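Simular la cocina antes de tocarla

27 de marzo de 2021

Hace tiempo que prometí escribir sobre lo que hago en el doctorado, y mi hermana ya se cansó de preguntar. Pido disculpas si alguna frase suena rara, el español es mi tercera lengua y lo escribo despacio.

Trabajo con Siwan Wogan y Emlyn Prothero en un método que llamamos Sudusar. La idea es sencilla de contar: entrenamos una política de agarre solamente con imágenes de simulación, y después la pasamos al robot verdadero sin ajustar nada. Para que esto funcione, cambiamos en cada episodio los materiales, la luz y la posición de la cámara. La política no debe aprender que una encimera es blanca o que la luz viene siempre de la izquierda.

En febrero teníamos un problema con las superficies. Con mesas de un solo color el resultado era bueno, pero con piedra veteada la red confundía las vetas con bordes de objetos. Emlyn propuso aumentar mucho el contraste de las texturas, y yo pasé dos semanas buscando mármoles feos (los bonitos eran demasiado suaves). También mezclamos objetos pequeños y oscuros sobre fondo oscuro, que para la red son los más difíciles.
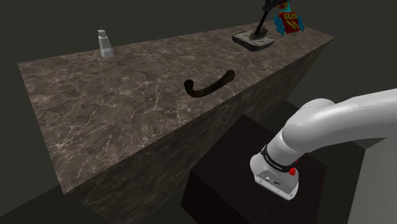
Lo que medimos

En una escena de este tipo, el asa curvada del centro era nuestro caso peor: marrón oscuro sobre piedra marrón oscura. La botellita blanca, en cambio, casi nunca dio trabajo.

Hicimos 237 episodios de evaluación con mármoles que la red no había visto. Con las texturas antiguas, la política fallaba el agarre del asa en más de 30 de ellos. Con las nuevas falla en 2, y en los dos casos el error está en la orientación de la muñeca - la posición era correcta. Siwan piensa que es un defecto de nuestra representación del ángulo, yo sospecho más de las sombras. Todavía discutimos.

Me falta repetir todo con otra semilla y escribir la sección de limitaciones, que Siwan quiere leer antes que ninguna otra. Cuando el código esté limpio pondré el enlace en esta misma entrada.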